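홈 > 칼럼 > 로봇과 사람
분류: 자동화 / 원격조작 / 생각 나눔
6월 · 글 편집부

손을 빌려준다는 것

저는 로봇에게 일을 가르치는 사람들이 조금 더 느긋해도 된다고 생각합니다. 이렇게 말하면 Trolodeo 동료들은 웃습니다. 정작 제가 조종기를 잡으면 제일 급하다고요. 맞는 말입니다. 처음 원격조작을 배우던 무렵, 저는 물건 하나를 집는 데 걸리는 시간을 어떻게든 줄여 보려고 애를 썼고, 그렇게 모은 시연 1,309개를 꽤 자랑스러워했습니다. 그런데 그걸로 학습한 정책을 돌려 보니 제 조급함이 고스란히 들어 있더군요. 물건 앞에서 멈칫하다가 갑자기 달려드는, 꼭 저 같은 움직임이었습니다.

그 뒤로 Mathur 과제를 하면서 방식을 바꾸었습니다. 하루에 40개만 모으고, 12개를 하고 나면 무조건 조종기를 내려놓고 차를 한 잔 마셨습니다. 개수는 형편없이 줄었지만 다시 볼 때 부끄러운 시연도 함께 줄었어요. 저는 지금도 이쪽이 옳았다고 믿습니다. 물론 양이 결국 질을 이긴다는 분들도 계시고, Sillus 쪽 팀은 저와 만날 때마다 그 이야기를 꺼냅니다. 그분들의 그래프를 보면 저도 잠깐 흔들리기는 합니다.

손을 직접 잡고 가르치는 방식과 멀리서 조종하는 방식 가운데 무엇이 나으냐는 질문도 자주 받습니다. 저는 팔을 붙들고 이끌어 주는 쪽에 정이 더 갑니다. 어머니가 제 손등을 감싸 쥐고 송편 빚는 법을 알려 주시던 기억이 나서 그런지도 모르겠습니다(제 송편은 끝내 터졌습니다만). 하지만 손가락이 셋인 그리퍼에 팔까지 두 개가 되면 이야기가 달라집니다. 한 사람이 두 팔을 붙들고 손가락까지 챙기기란 여간 어려운 일이 아니어서, 그럴 때는 저도 순순히 조종기를 듭니다.

시뮬레이션 안에서 시연하는 일을 가볍게 보는 분위기는 조금 아쉽습니다. 무게도 촉감도 없으니 진짜 가르치는 게 아니라는 말씀인데, 네모난 통조림 하나를 어느 방향에서 집을지 고민하는 시간만큼은 화면 안에서도 진짜입니다. 뚜껑 쪽에서 내려갈지, 옆면을 감쌀지, 옆에 있는 공은 건드려도 되는지. 그런 망설임을 적어 두는 칸이 데이터 양식에 하나쯤 있으면 좋겠다고 Volta 회의에서 두 번이나 말씀드렸는데, 아직 생기지는 않았습니다. 다음 회의에서도 또 말씀드릴 생각입니다.
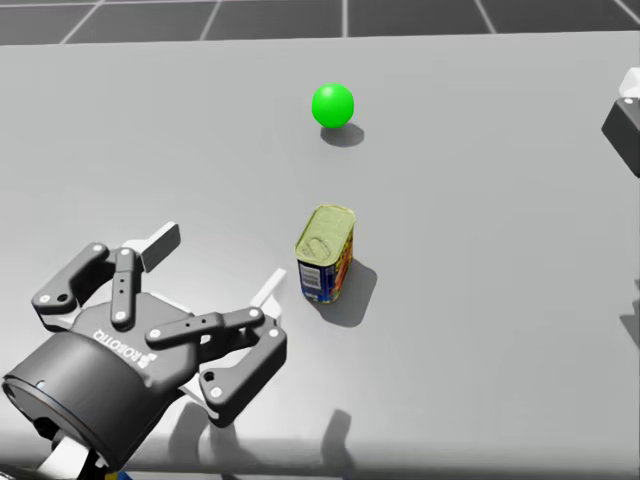 그 칸에 무엇을 적을지는 가르치는 사람에게 맡겨 두면 좋겠습니다. 한 줄이어도 괜찮고, 잘 모르겠다고만 적어도 저는 반갑게 읽겠습니다.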